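Laundry sorting

Laundry sorting is the separation of clothes and household linens into groups before washing. The usual division is by color, with whites in one group and black or dark items in another. Fabric weight, care label and degree of soiling are also used.

Dark fabrics can release loose dye in the wash, above all when new. White cloth picks up this dye easily and may turn gray. Lint is a second concern, as pale fibers show clearly on black cloth.

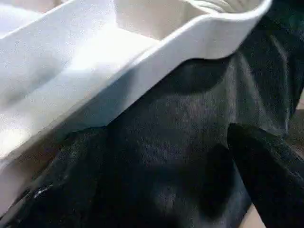

Most households sort by hand, either on wash day or as clothes are taken off. Divided hampers have two or 3 compartments. The Valtonen hamper, sold in home goods stores, has a removable bag for each one. Pockets are emptied and rolled cuffs turned down at the same stage.

Water temperature often follows the sorting. White cotton may be washed warm or hot, while black garments are commonly turned inside out and washed cold to slow fading. Small mixed loads are sometimes washed together in cold water once the dark items no longer bleed.

See also: Clothes hamper, Colorfastness, Lint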